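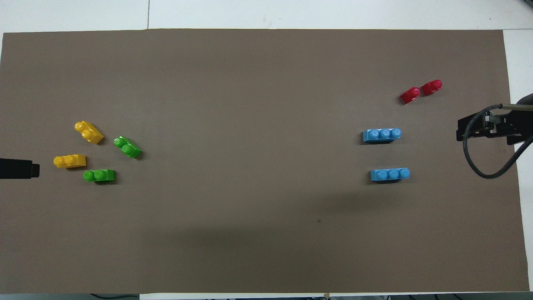
4.2 How much of the demonstration is the task?

Claims that a new skill can be taught in an afternoon usually rest on a count of demonstrations. We recorded 699 by remote control, and we are less sure than we were at the start what that number tells a reader. Two operators produced nearly all of them. Both had used the Rodalier control arms for months, and both had settled into habits that the policy then learned along with the task. One of them lifted high before every sideways move. The other slid in low and corrected late. Neither habit was in the written instructions, and a policy trained on the mixed set did a bit of each, sometimes in the same reach.

Earlier work (Delaunay and Rebane) treats this kind of variation as useful, on the grounds that a policy sees more ways to recover from a bad approach. Our results give that view only weak support. When we trained on 3 operators instead of two, adding a newcomer with no practice, success on the held-out layouts went down. It came back when we dropped the newcomer's first sessions. That may say something about recovery behavior, or it may only say that clumsy data is clumsy. We can't separate the two with the data we have.
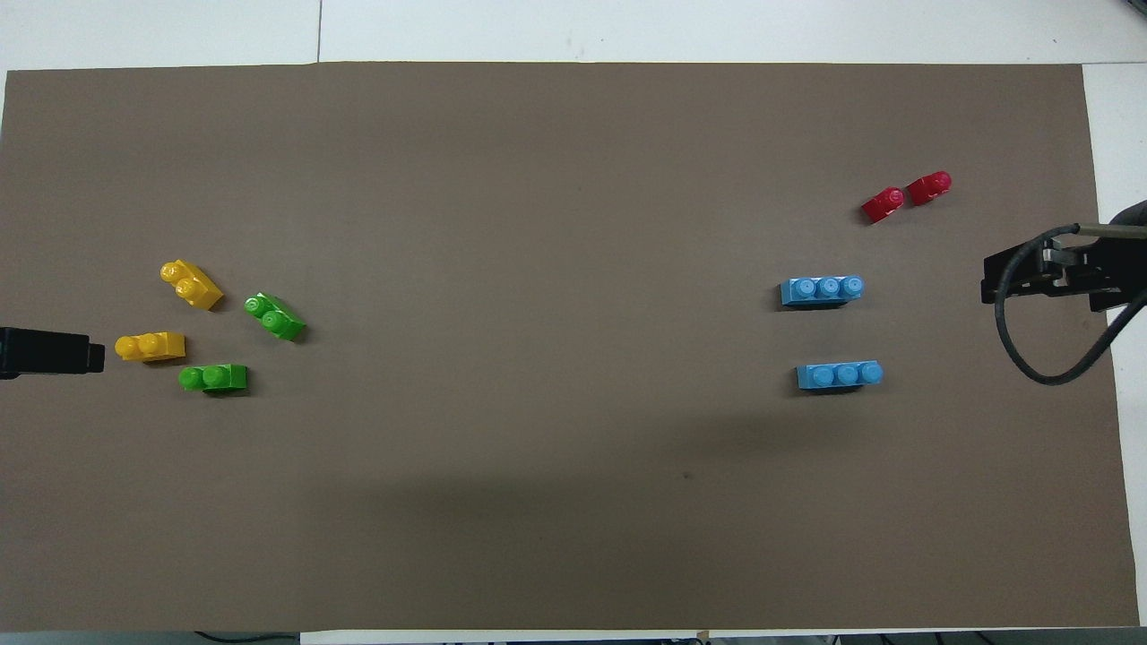

Figure 3. Toy bricks on the work surface, with a gripper at the right.

Starting layouts deserve more suspicion than they usually get. Papers in this area tend to report that objects were "placed at random," and we used the same phrase in our own first draft. A person setting out parts by hand does not place them at random. In Figure 3 the yellow and green bricks share the left half and the blue and red ones share the right, with a wide gap in between. A policy could do well on layouts like this by learning which side a color tends to be on, and a success rate alone would not show it. We suggest that layouts be drawn by a script and that the script be published with the results.

Hand guiding, where the teacher holds the arm and moves it through the task, is often offered as the cure for operator habits. We doubt it. In our trials it gave smoother paths, but the teacher's own hands and sleeves got into the camera view, and the policy did worse once they were gone - a problem the Sarnetti comparison does not discuss. We report both methods in Section 5 and don't recommend either one on the strength of these numbers.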